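### 3.2 Le bac de couleur comme repère du rangement

Il faut dire d'abord combien le rangement d'un plan de travail partagé nous a paru, au fil des visites, une affaire de petites habitudes patiemment installées. Dans l'atelier Punlow, où nous avons été reçus avec beaucoup de gentillesse à partir du mois d'août, les objets du quotidien ont chacun leur contenant, et l'on s'y tient d'assez bonne grâce. Notre corpus réunit 3834 relevés de tables, dont 830 proviennent de ce seul atelier (figure 3). 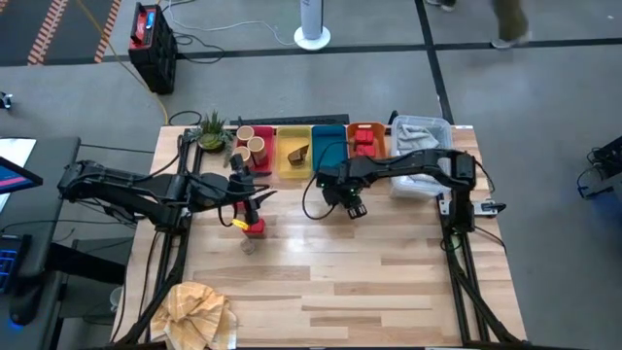
**Figure 3.** Table de l'atelier Punlow, bacs alignés au fond.

La question qui nous occupe est celle de l'affectation : un bac appartient-il à une catégorie d'objets, ou bien la catégorie se forme-t-elle peu à peu autour du bac ? Enache penche pour la première lecture, Stodura pour la seconde, et nous avouons avoir longtemps hésité entre les deux. Les gobelets en carton réunis debout dans le bac rouge, ou le tissu gris froissé dans le bac transparent, se rangent sans peine sous l'une comme sous l'autre. Les blocs rouges du bac orange sont plus instructifs, car leur couleur aurait pu les envoyer chez les gobelets ; la forme semble ici l'emporter sur la teinte.

Nous retrouvons cette préférence dans plus de 30 relevés de la série Flolard, que nous reprenons à la section suivante avec le cas, plus délicat, des torchons.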